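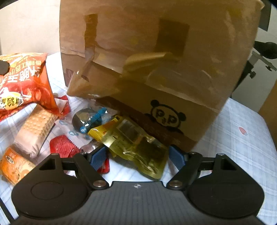
Snack sort, round one. Plaid cloth down, paper bag at the ready.

I said I'd post how I pack snacks for a long drive, so this is the thread. It's the Ferkwood run again, 600 miles, two adults and one kid who eats like an adult.

First thing I do is get everything out of the cabinet and into one pile. If it stays in the cabinet I forget it and buy it again. Last August I came home to three open bags of pretzels and they were all stale.

Everything goes on a cloth. Crumbs and salt get into everything and I can shake a cloth out the back door when I'm done.

Then I check dates. Anything past its date goes in the trash. Anything with less than a month left goes on the trip. The rest can go back in the cabinet if we run out of room.

The big brown paper bag is the main bag. I've tried plastic totes and a cooler with dividers. The paper bag stands up by itself behind the passenger seat and when it's empty I fold it flat and slide it under the floor mat.

Order matters a little. Heavy and hard on the bottom: nuts, granola bars, anything in a jar. Flat packets stand on end along the sides like files in a drawer. Anything that crushes goes on top, and that includes all baked stuff in clear wrappers.

Shiny packets are the annoying ones. They slide down the sides and end up at the bottom where you can't find them in the dark. I put a folded dish towel in the middle of the bag to hold them up against the paper.

Budget was 60 dollars for the whole trip, there and back. I went over by 3. The extra was dried mango, and I'd buy it again.

Someone asked about chocolate. I don't bring it in summer. We had a bar melt into the seat belt buckle near Pacheco and I was picking it out with a toothpick at a gas station.

Second small bag for the front seat. It gets 10 things, no more, and we refill it at every gas stop. If the whole supply is within reach it's gone by lunch.

My neighbor Mulugeta Ejigu does it differently. He packs one bag per person with their name on it, and what you eat is up to you. He says there is less arguing. I might try it on the way home.

Things I always forget: napkins, a trash bag, scissors. Scissors most of all. Half of these packets have a notch that doesn't tear and I'm not using my teeth at my age.

Water is separate, in the footwell. Don't put bottles in the paper bag. One leak and the bottom drops out in a parking lot. Ask me how I know.

To the person who wanted to know if I write a list: yes, on the outside of the bag, in marker. Cross things off as they get eaten. At the end you can see what went first and what came home, and that's the shopping list for next time.

Bag is packed and folded over at the top with two clothespins. It's by the front door. We leave at 5 in the morning, so I'm setting out the coffee stuff and going to bed.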